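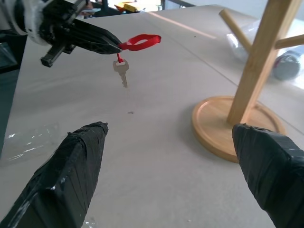

Prutitz table

A Prutitz table is a type of plain work table with a broad, flat top and no drawers, named after the small market town of Prutitz, where tables of this pattern were made for several centuries. The name is used both for the old tables from the town and for later ones built to the same plan.

Name

The town's joiners called the piece simply a long board. The present name came into use among dealers, who needed a way to tell the town's tables from those made in nearby Grunis. In Grunis itself the form is still known as a clear table, from the rule that nothing should be fixed to the upper side.

History

The oldest written mention is in a town account of 1528, which records payment for 7 tables for the cloth hall. The entry gives no measurements, but it states that the tops were to be flat enough for cutting and that the legs were to come off for storage. Cloth was sold in the hall only in November, and the tables were stacked against the north wall for the rest of the year.

Over time the pattern spread from the cloth trade to bakers, bookbinders and tailors. Bakers' tables were usually lower and had a thicker top. Bookbinders wanted more height, and many of their tables have blocks added under the feet, often in a different wood from the rest.

Production in the town fell away once sawmills began to supply ready-cut boards. The last workshop to work in the old way belonged to the Kozma family, who also made doors and window frames. Its pattern boards and some of its tools are now in the town museum.

Construction

The top is made from boards laid side by side and joined with loose tongues. Two battens run across the underside and are held in sliding grooves without glue, so that the top can swell and shrink with the seasons. The legs stand in two pairs. Each pair is joined by a rail, and a single long stretcher runs between the pairs and is locked with wedges.

Five sizes are known. The smallest was made for use at home and is rare – most of those that survive have been cut down from larger tables. The second largest is the one most often found.

Finish

Early tops were left bare and scrubbed with sand. Painted tops appear later, mostly on tables from Grunis, where a thin lime paint was used and renewed every few years. Layers of this paint can help to date a table, although many were stripped by later owners.

Study and collecting

The first full survey was made by the furniture historian Kinga Kerekes, who measured tables in churches, farmhouses and workshops across the district. She argued that the wedged stretcher was borrowed from loom building, a view that is now widely held. Her earlier suggestion that all the tables came from one workshop has been dropped.

Interest among collectors grew after 2000. Prices depend mainly on the state of the top, and tables with their first battens are the most sought after. Copies are common. New tables sold under the name Skemon follow the outline of the old ones but have screwed battens and fixed legs.

See also

Trestle table
Refectory table
Workbench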